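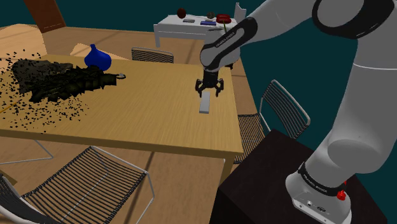

# The Grilier dining room, in pictures

Welcome, and thank you for wandering over to our little gallery. We promised at the Tuesday seminar that we would put something up for everyone who asked what Grilier looks like when it is running, and it has taken us rather longer than it should have done (the fault is mine – I do like to fiddle with a page before letting it go). Everything in the gallery comes out of the simulator, and it all belongs to the same piece of work, which is our attempt to teach an arm to pick up a plain flat bar from a table when the room around it keeps changing.

The idea began with Glenys Lewis, who had grown tired of seeing policies do beautifully on a bare table and then go to pieces the moment there was furniture about. She and Tudur Pritchard sat down one long January and wrote the first version of the room generator, which we call Zatar. It keeps the task the same, one arm and one bar, and then alters nearly everything else it can lay its hands on: the wall colours, the chairs, the bits and bobs on the furniture, and of course where we look from. Custódio Frade did the patient work of making sure that the grasps themselves stayed sensible while all of that was going on, and he deserves more cake than we have given him.

**The approach.** The arm is a Franka, and the gripper comes down from above with its two fingers open. We train on the whole reach, from the starting pose to the lift, but most of the learning that matters is squeezed into the last small stretch before the fingers close. Get the angle of the wrist wrong there and a thin bar is a very unforgiving thing to pick up!

**The clutter.** Aled Griffiths looked after the distractors, and he was told to be as unkind as he liked. Vases, balls, bowls and heaps of dark leafy stuff that scatters across the wood – none of it has anything to do with the task, and the policy has to learn to leave it alone. Our early models were dreadful at this and would drift off towards whatever was darkest on the table. 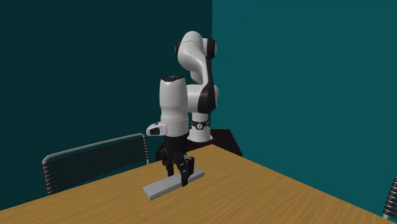 **Lining up on the bar.** With a long bar lying at a slant, the fingers need to straddle it near the middle, one on either side, and the policy has to work out the slant for itself from the camera views. We give it no measurements of the bar and no map of the room. Baltasar Sosa spent a good while persuading us that a second viewpoint would help more than a bigger network, and I am happy to say in public that he was right and I was wrong.

**What we found.** We collected 3,663 simulated grasps across 77 room layouts, and kept six layouts back that the policy never met in training. Trained with Zatar's changes switched on, it managed the held-out rooms nearly as well as the familiar ones. With the changes switched off, it fell over badly in five of the six, mostly by closing the fingers too early or too far along the bar. The sixth room has the plainest walls of the lot, and we suspect it was simply too easy.

**Still to do.** Bars that lie close to the table edge remain a nuisance, and so does anything shiny standing right beside the wrist. Tudur is rewriting the lighting in Zatar now, and Glenys would like to try softer objects in the spring if we can get the contact settings to behave. If you would like the room files, please write to Aled at the Prosser group, and do tell him which version of the simulator you are on, as the older one loads the chairs at the wrong height.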